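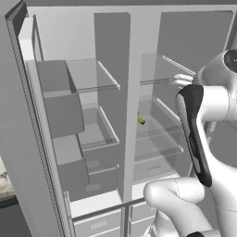 Left door wide open, arm reaching for the right side. The yellow-green item on the shelf is the only thing in there.

Fridge Tasks in Simulation: Gallery

Welcome to the Skarnex picture page! We've been teaching a simulated arm to work with refrigerators, and June was the month it all started to come together. The idea behind our method is simple enough: the policy learns opening and reaching as one long motion, so there's no hard switch between "door" and "shelf" (our old setup had one, and it caused most of our headaches). We trained on 2091 demonstrations and then ran 3300 test episodes in kitchens the policy had never seen. Success on the full task went up by 30 points over our old two-stage version - far more than Jamshid Nazari and I had bet on.

Holding on to the handle

Long vertical handles were the hard part for months. Grip too high or too low and the wrist runs out of room halfway through the swing. Now the policy picks its own spot along the bar, and we love looking at the choices it makes. In the render below, the fingers are wrapped around the handle of the right door, under the touchscreen.
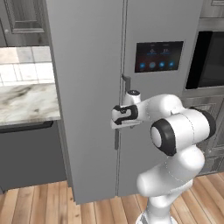
What's next

Ghazal Rashti is building 700 new kitchen layouts with narrower aisles and doors that hinge the other way. We can't wait to see how the arm copes - more pictures as soon as they render!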